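Portable Generator and Transfer Switch: Seasonal Inspection Checklist

Fonbridge service sheet, residential backup units, 3000 and 4000 watt
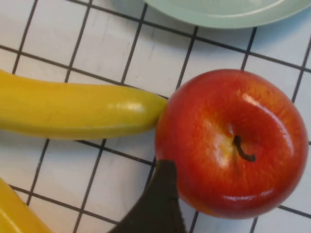

Complete with the generator off and cool. Mark each line OK, REPAIR or N/A.

1. Placement: 20 feet from doors, windows and vents. OK
Comment: exhaust faces away from the house.

2. Engine oil level and color. OK
Comment: change interval is 100 hours. 

3. Fuel line, shutoff valve and cap gasket. REPAIR
Comment: hairline cracks at the valve end of the line. Do not run until replaced.

4. Air filter. OK

5. Cord set, plug blades and strain relief. OK
Comment: Anditz cord, jacket intact. No discoloration at the blades.

6. Transfer switch, Stüber manual type: cover, labels, handle travel. REPAIR
Comment: two circuit labels missing. Handle moves fully to LINE and GEN.

7. Ground and neutral bonding matches switch type. OK

8. Load test, 20 minutes at half rated load. N/A
Comment: held over pending item 3.

9. Carbon monoxide alarms, each sleeping floor. OK
Comment: Clirnetti units, test button sounded on both.

Reinspect items 3, 6 and 8 before June. Leave the red tag on the starter until item 3 is signed off.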